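Handout 8, Intro to Robot Handling. Reading before lab: the Skeston gripper kit, chapter on finger mounting.

## Choosing a kit: the Skeston hand-held gripper

Last week covered what a gripper has to do. This handout looks at one product a small shop or school could buy, and at how to read its offer before spending money. The kit is sold by Skeston and resold by Bensaid with a service plan. Prices are in dollars, before tax.

### What is on offer

- Base kit, unassembled: $400
- Base kit, assembled and checked by Bensaid: $913
- Spare finger pads, per pair: $30
- Zatness logging software: included for one year, then billed yearly

The gap between the first two prices is mostly labor. Assembly takes a careful student one long afternoon. The manual is fine up to the linkage and then gets thin, so read the linkage page twice before you start.

### How the fingers work

The kit uses two fingers that close toward each other. Each finger carries a flat pad, and the pad is the part that touches the object. The arms are driven together through short links, so moving one side moves the other by the same amount. If one pad reaches the center before its partner, a link is on the wrong hole or a screw has backed out.

Threaded inserts take the screws at the main joints. A screw driven straight into plastic strips after a few removals. An insert lasts longer, but it can pull loose if it was set at an angle. Check for this when the kit arrives — Skeston replaces bad inserts only within the first month.

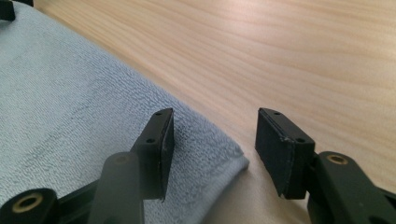
Pads are wear parts. The seller lists them as such, and the warranty leaves them out. In your cost sheet, put them under supplies and not under equipment. Replace a pair when the faces no longer meet flat or when smooth objects start to slip at a setting that used to hold them.

### Soft items

Cloth is a hard test for flat pads. A towel has no fixed edge, and its thickness changes wherever it is folded. The usual approach is to come in at a fold, close slowly, and lift a short way before moving sideways. Closing over a single layer on a hard table often gives nothing, as the pads slide over the top. Write down which method you used for each try. The Zatness log records finger position and time. It does not record what the object was.

### The service plan

Bensaid offers repair by mail. Shipping to them is at the buyer's cost, and the return is free. Gamer, the other reseller, has no repair service but ships parts faster. Both sell the same pads.

Terms to find in any plan like this:

1. Who pays shipping each way
2. Which parts count as wear parts
3. Whether opening the housing ends the coverage
4. What happens to the software when the plan ends

### For next time

Fill in the cost sheet for two years of use, once with the unassembled kit and once with the assembled one. Include pads, software, and one repair. Bring the sheet to lab along with your marked copy of the linkage page.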